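Workshop tips from the Dukutgate robot club: what works, what we doubt

There is a lot of advice going about on running a two-arm robot bench with a school-age club, and most of it seems to be written by people who have never had to clear up afterwards. These are the tips we have tried at Dukutgate over two terms. Some earned their keep. Several that everyone swears by did very little for us, and I have said so.

Covering the walls and table

We were told a patterned background would ruin everything and that only a plain backdrop would do. I was ready to believe it. Then the club voted for patterns, and the work went on much as before. Our shiny plain table had given us more trouble with reflections than any print did. If you paper the walls of your enclosure, do it before you bolt the last side on. Trying to smooth wallpaper into a corner with a metal bar in front of your knuckles is a poor way to spend an evening.

Use a matt covering on the table if you can get it. Smooth it from the middle outwards with a dry cloth folded into a pad. Bubbles near the edge can be left alone. Bubbles in the middle will annoy you every time a small part rolls against one.

Trays

A tray with a raised rim is the best cheap thing you can buy. Pick a strong colour that isn't the colour of your parts. Rounded corners are better than square ones, as small pieces get wedged in a square corner and the gripper can't get at them.

Do not trust the rim too much. It slows things down, but a piece that gets knocked hard enough will still hop over and roll. We practise picking up from the tabletop as well as from the tray, and I would do that early on. The Tonia worksheets leave it until the final session, which I think is a mistake. Pupils who have only ever worked inside the tray get stuck the first time a piece lands outside it.

People recommend double-sided tape to hold the tray still. We tried it for a month and then spent longer getting the glue off than we had ever spent straightening the tray. A damp square of non-slip drawer liner, wrung out well, did the same job.

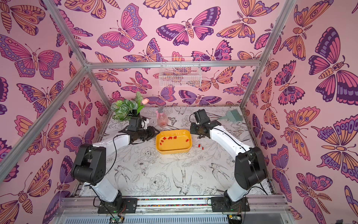 Small parts

Short, chunky pieces are kinder to beginners than anything long or flat. Buy them all in one colour to start with. The box we bought said 1122 pieces on the lid, and I have no idea whether that was true, but it has lasted. Put out fewer than you think you need. Ten is plenty for a session, and it means that at the end you can see at a glance whether one has gone under the bench.

For finding lost ones, an old pair of tights stretched over the vacuum nozzle works very well. This is an ancient trick for earrings and I can report no improvement on it.

Cables

Give the cable more slack at the elbow than looks tidy. The neat, tight cable runs you see in the Toledo build notes look lovely with the arm parked. Ours pulled a connector out the first time the arm reached forward. Move the arm by hand through everything it will have to do, with the power off, and only then tie the cable down.

Reusable ties cost more than the ordinary sort and are worth it, because you will be redoing them. Cut the tail of an ordinary tie flush with nail clippers. Side cutters leave a point that scratches wrists.

Cleaning

A soft hand brush clears the table faster than a cloth. Sweep towards yourself and catch the bits on a sheet of card. Wash the brush in washing-up liquid now and then, and let it dry with the bristles clear of the worktop.

Spray on to the cloth and never on to the table. I am firm on this one. Circuit boards sit low down, and so does anything that drips. Fancy screen cleaner did no better for us than water with a drop of washing-up liquid.

I remain unconvinced by compressed air. It moves dust out of the place where you can see it and into the place where you can't. A dry paintbrush, an inch wide, gets into the slots of metal bars and costs next to nothing.

Counting practice runs

The Nostitz competition guide tells clubs to aim for 4000 practice picks before entering. We logged 678 and I could see no change in the results after the first few hundred, apart from a rise in boredom. Careful runs with the pieces moved to new places each time seemed to teach the pupils more than long stretches of the same thing. Perhaps a bigger club would find otherwise. I would want to see their log.

Write the tally in pencil on paper. We had a tablet for it, and the tablet was always flat.

End of session

Power off first, then tidy. Park both arms clear of the tray before anyone reaches in. Pieces go back in a screw-top jar, lid on, jar on the shelf. Check the bolts on the mounting plates once a fortnight with the proper key, and keep that key on a string. We are on our third.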